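Masstead Teleoperation Gallery

Introduction

The Masstead program studies how a person can show a task to a robot, either by guiding the arm by hand or by operating it from a distance. The gallery presents the simulated side of that work, carried out under the direction of Verena Lüthi. Operators at the Renaud site control a virtual arm through the Torari interface, and each completed attempt is stored as one demonstration. The current collection holds 2,499 demonstrations, of which 1,314 were accepted for training after review.

Kitchen island, tabletop tasks

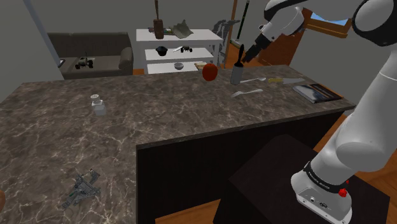
Household settings were chosen so that operators would have to work among objects unrelated to the instruction. Cutlery, fruit and toys share the marble counter with the items named in the task, and the operator receives the instruction in plain words before taking control. Each operator completes 48 practice attempts in this room – recorded, but kept apart from the training set.

Room design: Anatole Bodin. Layouts are revised every July.

Review and access

Attempts are replayed at normal speed and scored by two reviewers. Where the scores differ, the attempt is returned to the operator with written notes. A selection of 200 accepted demonstrations is available to partner institutions through the Nevo archive. Requests should state the intended use and the name of the supervising researcher.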